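Papers > Work and Organisation > Hnatiuk Survey > Section 4

12 shares | 6 comments

4.2 Do shorter meetings save time?

The claim that cutting meetings to a quarter of an hour frees up the working day is repeated so often that few people ask where it comes from. We looked at diaries kept by 209 staff at two firms, Kaltik and Pirurard, during November. Both had told their staff to keep every meeting under 16 minutes. Both reported, in their own newsletters, that the rule was a success.

The diaries do not bear this out. Meetings did get shorter on paper, but the same people then spent more of the afternoon on calls that were not booked as meetings at all. Kaltik left these calls out of its sums. Pirurard counted them only if a room had been reserved, an odd test for a firm where much of the talking goes on outside any room that can be booked.
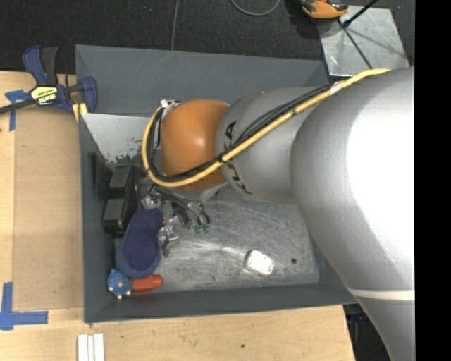
Figure 6. Work area with robot arm and bin.

Haf Phillips, reading an early draft, objected that we were too hard on the rule, and that a chat people choose to have should not be weighed the same as one they are told to attend. We accept that the two may feel different. The diaries have no column for feelings, and an hour gone is still an hour gone.

A larger worry is who filled the diaries in. Of 486 weekly sheets handed out at the two firms, a good many came back with the same figure written on every line. Moroz and Derkach treat such sheets as sound. We left them out, and the saving they report shrank to almost nothing. Whether it would survive a second year is not something either firm has offered to test.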